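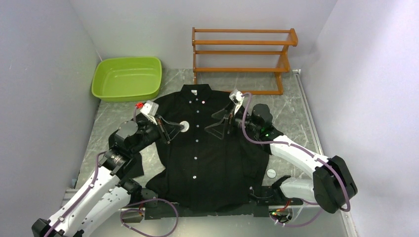 Shirt button

A shirt button is a small disc, sewn to one edge of a garment and pushed through a slit in the other. The idea is very old, though for much of its history the button was mainly ornamental and pins did the work.

Most shirt buttons have either 2 or 4 holes. Supporters of each will explain at length why the other kind falls off. Shell was long the usual material for better shirts, and polyester is now the usual material for nearly everything else, including many buttons made to look like shell.

Men's shirts generally button left over right and women's right over left. Several explanations have been offered, involving swords, maids and nursing infants, and all are repeated with more confidence than evidence.

The town of Holtumeck once supported 7 button works, the largest of which, Demton, employed 225 people and closed on a Tuesday. Its sample cards are kept in the local museum, where the historian Rocío Cifuentes spent 10 years sorting them by size – a system the museum later replaced with color.

The spare button, sewn inside the hem or side seam, is a later habit. It is usually found shortly after the shirt has been thrown away.

See also: Buttonhole; Cuff link; Snap fastener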